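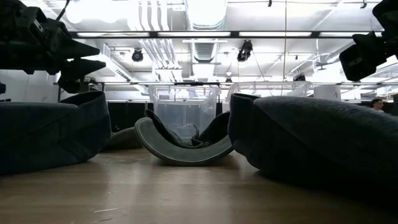 Tabletop level, with the two clear bins at the back.

Cap Week at Olvera
Posted by Tamsin Rosenthal, 10/11/21

Welcome to our little gallery! Anybody who has ever opened the hall closet here and had a hat fall on their head will know why I've been wanting to do this one. We have talked about getting the caps into proper bins for longer than I care to admit, and Merle finally picked a day and wrote it on the wall calendar in very large letters, so that was that. Click through slowly - there are only a few pictures, and I'm fond of all of them.
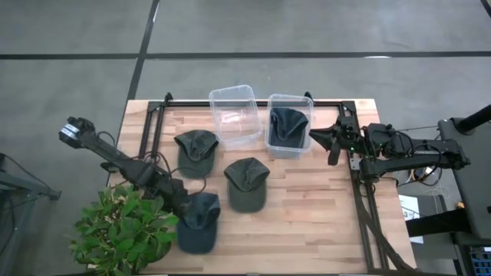 I have always been a hook person myself, and Merle is a bin person, and we've had some long and very friendly talks on the subject over coffee. Hooks are quick, but a cap left on one for a whole summer gets a funny little point at the back that never quite comes out. I'll admit the faded navy one looks pretty comfortable in its bin, sitting crown up with the brim tucked in, and either of the olive ones on the table would look nice in the other. See-through sides do help, too - you can find the one you want without digging (Kamil, I'm looking at you!).

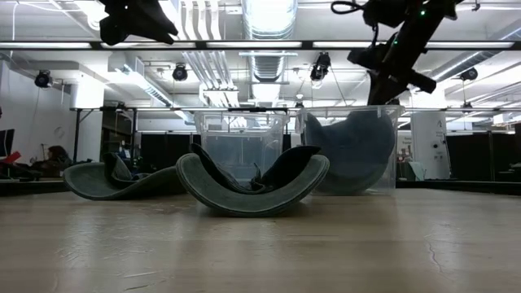
Center bin empty, right bin nicely filled.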